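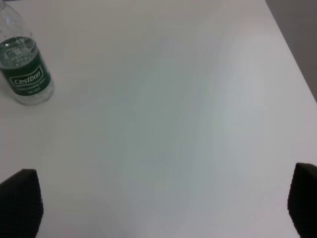 Week 2 – How much do we really drink?

Welcome back, everyone! Before we get to the kidneys, do have another look at your drinking diaries from June – cups of tea count, and so does soup.

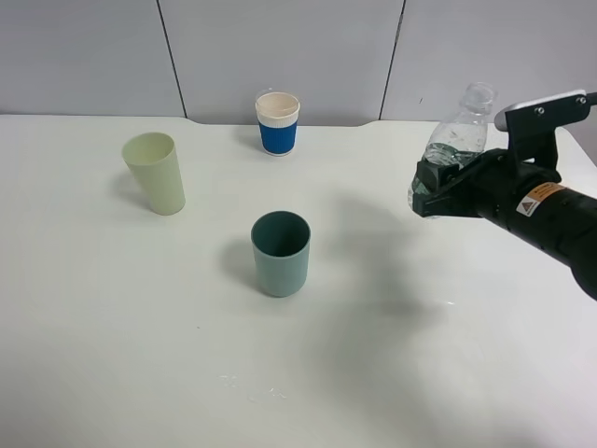

Three cups and a bottle on a white table.

Thirst tends to lag a little behind what the body needs, particularly as we get older, so please don't lean on it too heavily.
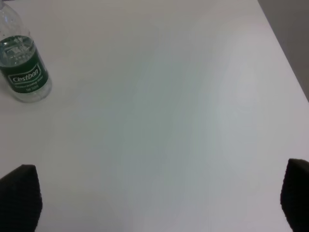 Seon-mi Oh wondered whether coffee ought to be left out, as it sends her straight to the loo. Do keep it in, and bring your totals along.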